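4.3 Setting Up the Breakfast Corner

The Tronura table holds a meal and one small appliance. It does not hold a meal, an appliance and your mail. Start by moving the mail.

1. Wipe the white top. Crumbs from Friday count as crumbs.

2. Park the appliance on the right and leave it there.

Caution: Appliances over 800 watts get their own outlet. The power strip disagrees, and the power strip is wrong.

3. Put the dishes on the left: bowl, plate, colander, cup. Fruit goes in the bowl. Strawberries will go where they like. 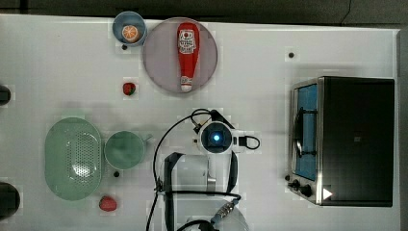

4. Stand the ketchup up before serving. A plate is a fine place to store a bottle until somebody wants to eat off it.

Note: Rinse berries in the colander, over the sink. Spare parts: ask Sharada Kandasamy, extension 3404.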